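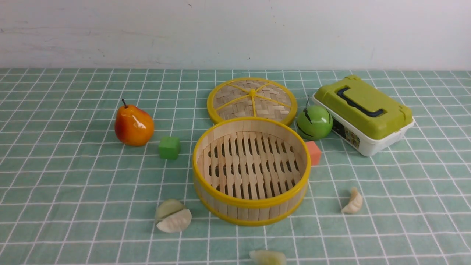

Small lenders should have to publish the full cost of rolling over a loan, in dollars, on the first page of the contract. The state bill due for a vote in May asks only for an annual rate, and that leaves out most of what borrowers pay.

Take Bivine, which lends to shops and food stalls. Jabari Kariuki borrowed from it to buy kitchen equipment. He rolled the loan over 4 times and paid $1,095 in fees, none of which reduced what he owed.
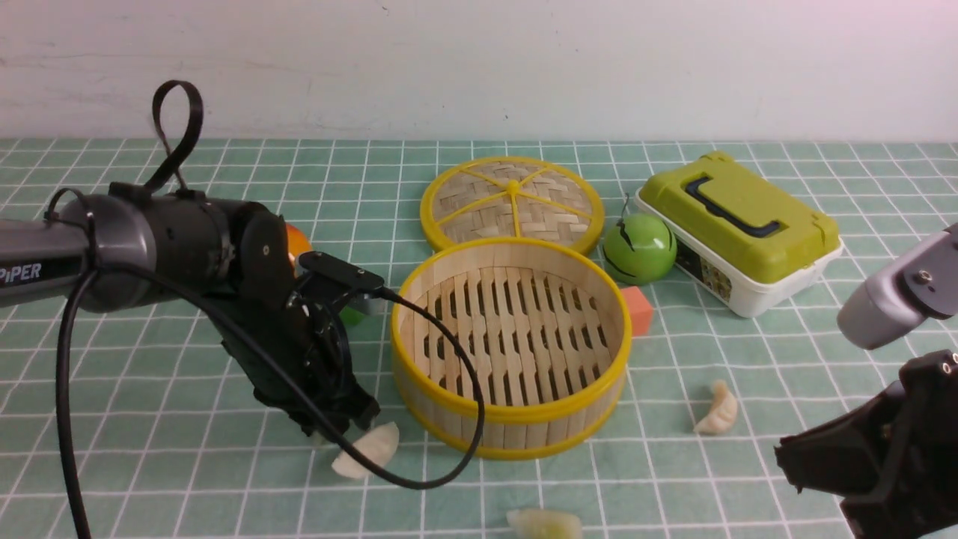 Lenders say fees like these cover risk. Some risk is real, and used equipment is hard to resell. But the rollover fee is the same whatever was bought. A bamboo steamer and a robotic arm with a camera on its gripper are very different things to lend against, and a fee that treats them alike isn't pricing risk. It is a charge for being short of cash on the due date.

Wendell Lyons, who runs the credit desk at Jutwood, told me a dollar figure would confuse people. I doubt it. His own firm sends one to its investors every quarter.

## What the bill should say 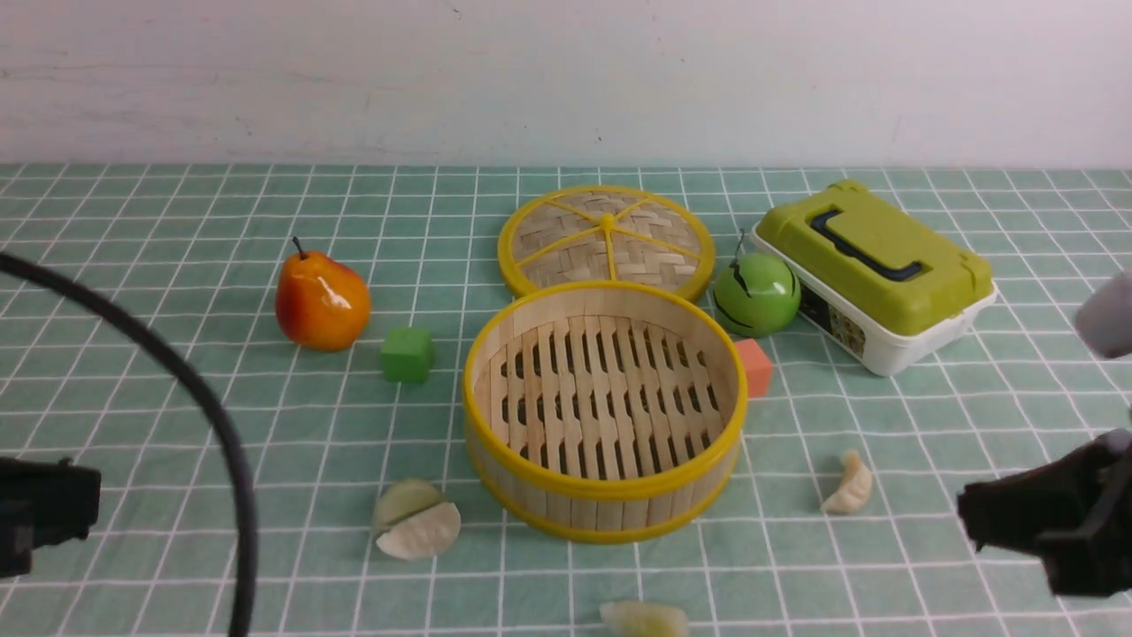
## Two changes

- Print the total cost of one rollover, and of every later one, beside the loan amount.
- Bar any new fee within 53 days of the last.

Neither would put an honest lender out of business.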